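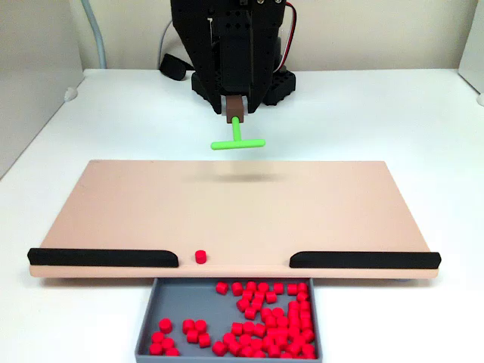 Nermin Baysal asked whether a transfer day should be counted as a touring day when the program is priced. She had seen it done both ways, and thought the client was being charged for sitting on a coach.

Tour Planning, Unit 3: Transfer Days

It depends on what is sold. If the program lists a guided stop, a meal or an entrance ticket, the day is a touring day and the guide is paid the full rate. If it lists only the drive and the hotel, it is a transfer day and goes on the cost sheet as one.

Fixed and variable costs

Fixed costs stay the same whatever the size of the group: coach, driver, guide, road tolls. Variable costs are charged per person: room, meals, tickets. For the Drulura circuit used in class, the fixed costs are 3,000 and the variable costs are 580 per person. Divide the fixed costs by the smallest group you will run, then add the variable costs. Do not divide by the number of seats on the coach. 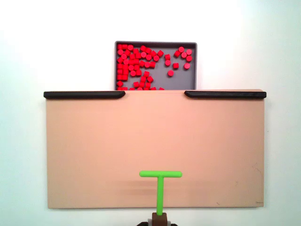 Red pieces in a gray tray.

Driving time

The leg from Clavesmont to Gündoğdu is 381 km. On paper it fits in one day. In July, with a lunch stop and a slow start from the hotel, the group will reach dinner late, and late dinners are the complaint that comes up most on this circuit. Ilgın Ekinci's version breaks the leg with a night at Clelliretti. It costs one more room night per person but leaves the next morning free for the old town.

Wording the program

Write "transfer to hotel" only when the transfer is included in the price. "Time at leisure" means no guide and no coach - say so in the notes to the client. State which meals are included for each day, even when the answer is none.

For next class

Rework the cost sheet with the extra night and bring both versions. Show the driver's rest hours on a separate line.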